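A melhor noite do ano é a da contagem 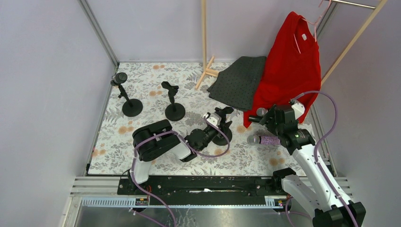
Adoro eleições autárquicas. Pronto, está dito, e quem me conhece já revirou os olhos. As legislativas têm os debates e os comentadores de gravata, mas as autárquicas têm a rotunda, o muro do cemitério, o parque infantil que ficou sem baloiços e o candidato que nos deve uma rifa desde a festa de verão. Passei setembro inteiro a seguir a campanha em Sudedico, terra da minha avó, e a tirar apontamentos em tudo o que era papel. Escrevi grande parte deste texto à mesa da cozinha, com uma toalha bem menos bonita do que a cobertura clara de raminhos cinzentos e florzinhas alaranjadas que pus lá em cima, e que me lembra as toalhas das casas onde se discute política a sério, entre o café e a segunda fatia de bolo. É dessas conversas que gosto!

Sudedico tem uma freguesia só, duas padarias e uma capacidade de discussão que devia ser estudada. Em 2021 a junta foi decidida por 16 votos. Dezasseis! Cabem todos num almoço de família, e na minha cabeça foi exatamente isso que aconteceu: uma família que resolveu ir à praia e mudou o presidente da junta. Desde essa noite que toda a gente faz contas. A minha tia sabe de cor quem estava emigrado, quem tinha partido a perna e quem se esqueceu do cartão de cidadão em casa e já não voltou.

Desta vez havia três listas, e a grande novidade era a Zuzana Hrubý à frente de uma delas. A Zuzana vive cá há muitos anos, tem a oficina de bicicletas na rua de baixo e fala um português com sotaque de Brno e palavrões de Sudedico. Apresentou-se com um grupo de independentes e um programa que cabia numa folha frente e verso. Li-o duas vezes, coisa que não posso dizer dos outros. O ponto principal era o autocarro para Bendico, que neste momento passa de manhã cedo e depois ao fim da tarde, de maneira que quem tem consulta às onze perde o dia todo. Ela queria uma carreira ao meio-dia e explicava quanto custava e onde ia buscar o dinheiro.

Fui com ela e com o Harsh Dubey fazer porta a porta numa tarde de calor. O Harsh era o número dois da lista e é a pessoa mais paciente que já vi numa campanha. Eu ia só de observadora (palavra de honra), mas ao fim da primeira rua já estava a segurar nos folhetos. Há uma arte naquilo. Não se toca à hora da sesta, não se pisa a horta, aceita-se sempre a água e nunca se aceita o primeiro licor. E ouve-se muito! Numa casa estivemos quarenta minutos por causa de uma sarjeta. O Harsh apontou tudo, foi ver a sarjeta, tirou medidas com os pés e no fim a senhora disse-lhe que votava no outro, que era primo, mas que ele era muito bom rapaz. Saiu de lá contentíssimo.

O que mais me impressiona nestas campanhas pequenas é que não há sondagens. Ninguém em Sudedico pagaria uma e, mesmo que pagasse, não sei como se faz uma amostra numa terra em que toda a gente mente ao telefone por educação. Portanto lê-se o resto. Quem foi ao comício de quem, quem saiu antes da sopa, que carro estava parado à porta da sede. No largo do Baláž, o café onde tudo isto se discute, havia três previsões diferentes em três mesas diferentes, todas feitas com a mesma certeza absoluta. Ouvi um senhor garantir que a Zuzana ia ter 200 votos, nem mais um nem menos um, e quando lhe perguntei como sabia disse-me que os tinha contado. Pelos vistos, de cabeça, rua a rua.

O debate foi no salão dos bombeiros e durou muito mais do que estava previsto. A meio faltou o som e os candidatos continuaram aos gritos, o que melhorou bastante a coisa. Falou-se do autocarro, do preço da água, da antiga fábrica Oltano (fechada há tanto tempo que já há quem tenha saudades do cheiro) e do que se há de fazer com aquele terreno. O atual presidente quer lá um parque de estacionamento. A terceira lista quer um pavilhão. A Zuzana respondeu que queria primeiro saber de quem é o terreno, e fez-se um silêncio no salão que ainda me dá vontade de rir. Fui perguntar depois e a resposta é complicada. Dava outro post.

Agora a noite da contagem! Consegui um lugar no café, encostada ao balcão, com o caderno aberto e uma sandes que me esqueci de comer. A lista do presidente mandava mensagens a dizer que estava ganho, a da Zuzana dizia que estava ótimo e a do pavilhão dizia que estava tudo em aberto, e às oito e meia ninguém tinha contado coisa nenhuma. O edital apareceu na porta da escola já passava das nove. Foi um rapaz a correr buscar os números e voltou sem fôlego, e teve de os repetir porque ninguém acreditou à primeira.

Ganhou o presidente, com 376 votos. A Zuzana ficou em segundo, bem acima dos 200 do senhor das contas de cabeça, e entra na assembleia de freguesia com o Harsh e mais gente da lista. Houve quem chorasse, houve quem pagasse rodadas a pessoas com quem não falava desde a primavera. O presidente veio ao café cumprimentar toda a gente, deu um abraço à Zuzana e disse-lhe que a carreira do meio-dia era capaz de não ser má ideia. Ela tirou logo uma caneta do bolso. Não assinou nada, claro, mas a gargalhada ouviu-se na rua.

Sei bem que para muita gente isto é política em ponto pequeno, e que as notícias do dia seguinte foram todas sobre as cidades grandes. Eu estive a ver os mapas até às duas da manhã como toda a gente, e também gosto! Mas foi em Sudedico que vi uma pessoa mudar de voto à minha frente por causa de um horário de autocarro, e ainda ando a pensar nisso.

A primeira assembleia é pública e eu vou, com caderno novo. Se alguém daí quiser boleia, tenho dois lugares no carro e saio a seguir ao jantar. Quem souber alguma coisa sobre o terreno da Oltano que me escreva, por favor, que já fui duas vezes à conservatória e ainda não percebi a história dos herdeiros.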